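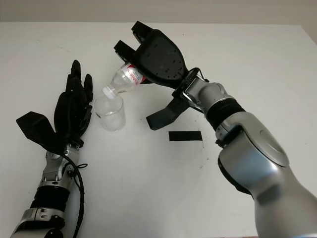
Two arms, one bottle, one cup: the pouring task covered by the new Bukitz guidelines.

Wednesday, March 26, 2025

Labs that teach two-armed robots to do kitchen and care jobs have a shared rulebook at last, and it's a cracking read. The Bukitz Guidelines for Handling Liquids with Robot Arms came out this morning, free for anyone to use, and they cover everything from how full a bottle may be to who is allowed to say a run went well.

The work was led by the Flunduritz test lab together with engineers from Tsakiris, and it grew out of a plain problem. Everybody in the field was doing pouring trials, everybody was reporting results, and hardly any of those results could be set side by side. One group called it a success if the bottle tipped. Another wanted every drop in the cup. To sort this out the team went back through 3442 logged pours from their own benches and found that only 1706 of them had been written up in enough detail for somebody else to repeat. That is a startling number, and full marks to them for printing it on page one!

The guidelines have nine sections, and the one on the work surface is likely to be the most used. It asks for a plain, matt top in a single colour, with any tape marks left in place for the whole of a session and noted in the log. Cups and bottles should be see-through where possible, so that the level can be checked by eye from either side. Wear and smudges on the table are fine, as long as they are recorded before the first run (a lovely bit of common sense, that).

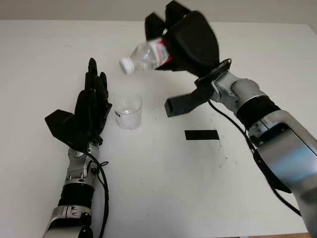 Naming the two arms properly gets a section to itself. Too many reports just say "the robot poured", which is no help to a reader trying to set up the same trial. Under the new wording, the log has to say which arm holds the bottle and what the other one is for. When the right arm has the bottle and the left hand stands open beside the cup, as it does on this bench, the left is to be listed as "attending", and its distance from the cup goes down in the notes. If it touches the cup at any point, the run moves to a different category. The type of hand at the end of each arm must be given too, as a five-fingered hand and a heavier gripper don't behave alike near a light plastic cup.

There are good bits on safety as well. Cables must be checked through the arm's full reach before liquid comes anywhere near the table, and people should keep out of reach of both arms until they have stopped, even if only one has been moving. Water is the only liquid allowed in the basic trials. Hot drinks are left for a later edition.

Kistesa, which runs a training programme for new lab staff, has been trying out a draft since February and will build its spring course on the finished text. A two-page checklist for the bench wall is included with the download. Comments on the first edition can be sent in through the Bukitz website, and the section on scoring spills is expected to get the most post.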